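We're a small subtitling and episode-guide team with a soft spot for melodrama, long-lost twins and weddings that get interrupted at the worst possible moment. Lorneck Subtitles began one November with a single Brimetti family saga that two of us wanted our parents to be able to follow. We finished it, argued over the ending for weeks, and started another!

Since then our library has grown to some 1,000 episodes, with summaries, cast pages and viewing orders for the shows that jump around in time.

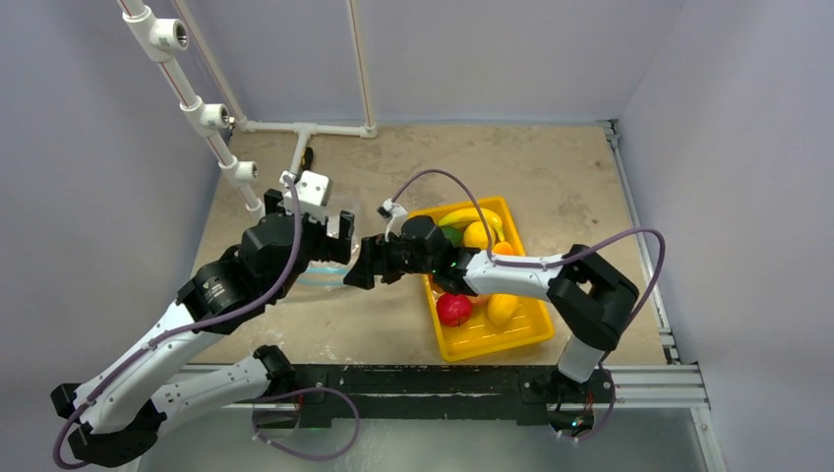

Every script goes through two translators and then a full watch with the sound on. Jokes and family nicknames get the most discussion - we'd happily spend an afternoon on one good insult. Our summaries stop before the final twist, and anything that gives more away sits on its own page.

The office is in Remmont, on Trujillo Street, and there are six of us on staff. Another 40 or so contributors write guides from home, and many of them first wrote in to correct a name we'd spelled wrong (please keep doing that).

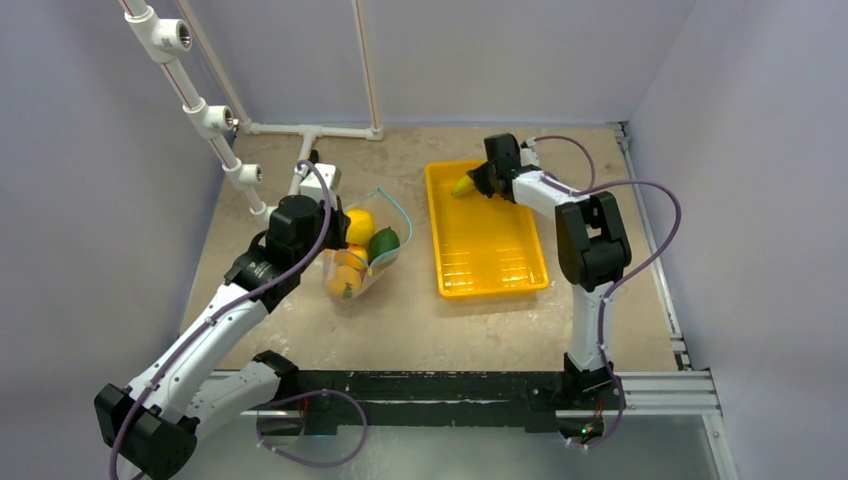 *Two robot arms, a yellow-orange bin and something very like a banana.*

We're always looking for people who love serials and know a second language well. Tell us which show kept you up too late, and send a page of your translation along with it.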